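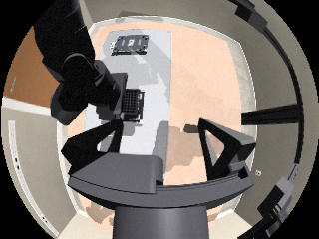

About the Sevis Robotics Club

Sevis is a student club for two-arm manipulation. We meet in room 2101 of the Paewai building, and we also work a lot in simulation, where every new member starts. In the task we call Tetero, one arm brings a small black rack with a grid of holes over a long pale mat, and the student must plan where it will be put down. The gripper cameras have a very wide view, so the table edges look bent. New members need roughly two meetings to get used to this.

The club was started by Yuxi Zhong, who still leads the beginners' group. At first there were only four of us and we shared one computer. Now we have our own small server, and members can run their programs from home in the evening.

How we work

Each team writes its own control program and keeps a diary of what was tried. We ask that the diary is written in simple words, so that a student from another year can read it and continue the work. Before a program moves anything, the team must show that both arms can stay over the table with open fingers and not come too near to each other.
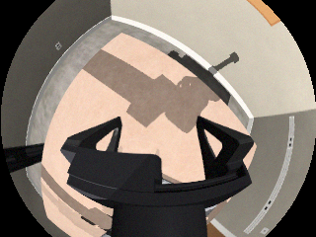
After this check the team may go on to picking and placing. Mistakes are welcome in simulation, and we discuss them together at the end of the meeting.

In December we showed our work at the Flendeck student evening, and from January 2025 we have places for new members again. You do not need to know programming well, but you should like to repeat a thing many times. Please come to room 2101 or leave your name at the Paewai front desk.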